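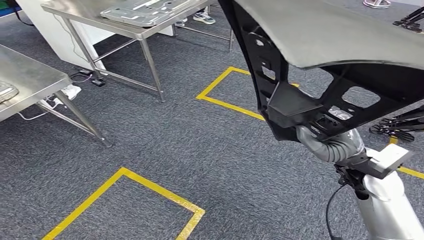
Do you need a special cleaner for a stainless steel work table?
Dish soap and warm water will do, followed by a dry cloth.

I'm not sold on the sprays. Kelly Tapley swears by a $25 polish, and I tried it on half of my garage bench in May. By supper I couldn't tell which half. Wipe with the grain on a brushed top and skip steel wool – it leaves bits behind that rust. Sheet metal parts scratch the top too, so I put down an old towel before I set one on it. Those "lifetime" bench mats? Mine curled in three months.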